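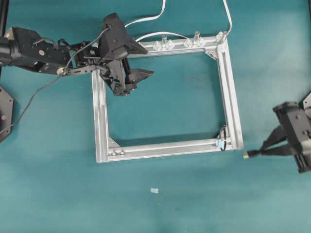 Extrusion frame on the bench, top rail with the clear pegs

Forum > Workshop Practice > Framing and Fixtures
Thread: Squaring small extrusion frames without a surface plate

mortise_and_tin
Looking for a repeatable method for squaring small rectangular frames in slotted aluminum extrusion. Outside size is 300 x 200 mm. I use the Rallden internal corner connectors with set screws. Diagonals come out within 0.5 mm before tightening and then drift when I torque the screws. I have built five to this size and no two drift in the same direction.

Cut ends are from a miter saw with a non-ferrous blade. I check them with a Bumetti machinist square and see no light, but it is a cheap square and I have not verified it. The bench is a flat laminate top, no surface plate.

Is this the cuts or the connectors?

kerf_line
Cuts. On a butt joint the connector pulls the end face against the side of the mating rail, and the end face decides the angle. An error of 0.1 mm across a 20 mm face is 0.3 degrees. Over a 300 mm rail that is 1.5 mm at the far end. Your square will not show you much of that in bad light.

Verify the square first. Scribe a line off a straight edge, flip the square, scribe again from the same point. Any gap between the lines is twice the error.

oldbracket
I disagree that it is only the cuts. Internal connectors with set screws push the connector against the inside of the slot lips. The screw goes in on one side, so the load is on one side. If he tightens one screw fully and then the next, each rail walks a little. The random direction he describes fits tightening order better than bad ends. A saw error would repeat, assuming he does not touch the saw between frames.

kerf_line
A saw error repeats only if the stock is held the same way each time. Most people clamp by hand and the extrusion creeps toward the blade. That gives a different angle on every cut.

mortise_and_tin
Stock is clamped with the saw's own hold-down, which is not very good. I can feel it move if I push on the end. Tightening order is whatever is closest to my hand.

Flip test on the square: lines diverge by a hair at 100 mm, too little for me to measure with calipers. I will call the square acceptable.

slotnut_14
Order I use:

1. Assemble all corners finger tight.
2. Put a known square block inside one corner and clamp both rails to it.
3. Bring each screw to contact, going around corner to corner.
4. Go around again at half torque, then full.
5. Move the block to the diagonally opposite corner and check before unclamping.

My block is a Drolla 1-2-3 block. Anything ground will do. Clamp the rails down to the bench too, or you will get a frame that is square and twisted.

oldbracket
Agree with all of that except the last part. If the bench top is not flat, clamping the frame down copies the bench into the frame. Lay it down loose and check for rock by pressing on opposite corners. Clamp only if it sits flat on its own.

slotnut_14
Fair. Mine is a cast top, so I forget about that.

gusset
External corner brackets solve most of this if you have the clearance. A die-cast bracket with two screws per leg has its own right angle, and it holds the joint better in shear. Internal connectors are for looks.

kerf_line
Die-cast brackets are not accurate. I measured a bag of the Montoya ones against a cylindrical square and they ran open by up to 0.4 degrees. Worse than his saw, probably. They do add stiffness, so fit them after the frame is square.

gusset
I buy the machined ones. They cost more.

mortise_and_tin
Results. I added a toggle clamp to the saw fence and recut four rails with a stop block. Then I followed the order slotnut_14 gave, with the rails clamped to a block and the frame loose on the bench. Diagonals match to 0.2 mm after full torque, and there is no rock that I can feel.

I changed both things at once, so this does not settle the argument.

oldbracket
Loosen that frame completely and retighten in random order with the new cuts. If it stays at 0.2 mm, kerf_line was right.

mortise_and_tin
Retightened twice in random order, no block. Diagonals differ by 0.3 mm the first time and 0.6 mm the second.

kerf_line
Then it is some of each. I would still like to see the old rails done with the block.

mortise_and_tin
Old rails are already cut down for another job - sorry.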